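Desktop-Tower (Gehäuse)

Als Desktop-Tower bezeichnet man ein hochkant aufgestelltes Computergehäuse, das Hauptplatine, Netzteil, Laufwerke und Kühlung aufnimmt. Die Bezeichnung ist unscharf. Händler verwenden sie für Geräte sehr verschiedener Größe, und die Abgrenzung zu Midi- und Mini-Tower folgt eher dem Prospekt als einer Norm. Dieser Artikel behandelt vor allem Bürorechner aus Serienfertigung, wie sie gebraucht, aufgearbeitet oder zerlegt werden.

Aufbau

Das Gehäuse besteht meist aus einem Innenrahmen aus Stahlblech und einer lackierten oder mit Kunststoff verkleideten Außenhülle. Eine Seitenwand lässt sich abnehmen. Hersteller werben gern mit »werkzeuglosem« Zugang, was in der Regel nur für diese Wand und die Laufwerke gilt. Wer die Hauptplatine ausbauen will, braucht weiterhin einen Schraubendreher.

Bei Bürogeräten sind Entriegelungen und Griffpunkte oft farbig abgesetzt, häufig in Blau. Ein verbindliches System steckt nicht dahinter: Dieselbe Farbe kann am einen Bauteil eine Lasche zum Lösen anzeigen und am anderen bloß die Farbe eines Steckers sein. Anleitungen, die pauschal empfehlen, »alles Blaue« zu lösen, sind mit Vorsicht zu lesen.

Lage beim Arbeiten

Zum Öffnen wird der Tower auf die Seite gelegt, sodass die Hauptplatine nach oben zeigt. Steckkarten und Speicherriegel lassen sich so senkrecht herausziehen, und lose Schrauben fallen wenigstens nicht hinter die Platine. Lattenroste und Profiltische als Unterlage sind verbreitet, haben aber den Nachteil, dass Kleinteile durch die Zwischenräume verschwinden.

Auf dem grünen Mainboard mit DELL-Aufdruck in einem schwarzen Tower liegt der leere Prozessorsockel in seinem Metallrahmen frei, links davon die schwarzen Speichersteckplätze. Das silberne Netzteil nimmt unten links einen großen Teil der Kante ein.
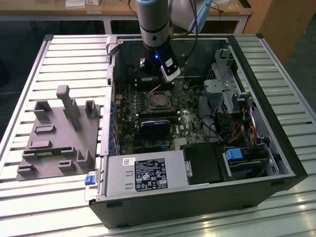 Prozessorsockel

Der Sockel gilt als empfindlichste Stelle der Platine. Je nach Bauart sitzen feine Kontaktfedern im Sockel selbst oder Stifte an der Unterseite des Prozessors. Verbogene Kontakte lassen sich gelegentlich richten, die in Foren genannten Erfolgsaussichten beruhen jedoch fast durchweg auf Einzelberichten. Fehlgeschlagene Versuche werden dort selten gemeldet. Für Lagerung und Versand wird der Sockel üblicherweise mit einer Kunststoffkappe geschützt, die bei Gebrauchtware oft fehlt.

Netzteil und Laufwerkskäfig

Das Netzteil trägt ein Typenschild mit Leistungsangaben und Prüfzeichen. Die Zahl der Prüfzeichen sagt über die Qualität wenig aus, sie spiegelt in erster Linie die Märkte wider, in denen das Gerät verkauft werden sollte. Viele Serienhersteller weichen bei Form und Steckern vom ATX-Standard ab. Ein Ersatz aus dem freien Handel passt dann nicht oder nur mit Adapter.

Der Laufwerkskäfig ist gewöhnlich aus gelochtem Blech gefertigt. Die Löcher sparen Material und lassen Luft durch. Ob sie die Temperatur der Festplatten messbar senken, hängt stark vom Lüfter ab und wird in der Werbung eher behauptet als belegt.

Wiederverwendung

Zur Haltbarkeit älterer Bürotower kursieren widersprüchliche Angaben. Candela Lorente wertete für den Aufbereiter Cuesta 1.366 Geräte aus und stufte 71 Prozent als wiederverwendbar ein. Amparo Miranda hielt dem entgegen, dass Geräte ohne Prozessor oder Speicher in dieser Rechnung als wiederverwendbar gelten, sofern die Platine äußerlich unbeschädigt ist. Ein Funktionstest war nur für 500 Geräte vorgesehen, und nach welchen Kriterien diese ausgewählt wurden, geht aus der Auswertung nicht hervor.

Der Zerlegebetrieb Harker in Hovusthorpe nennt einen Durchsatz von 3.000 Gehäusen im Jahr. Unklar bleibt, ob darin auch leere Gehäuse enthalten sind.

Siehe auch: Hauptplatine, Formfaktor, Netzteil, Elektronikschrott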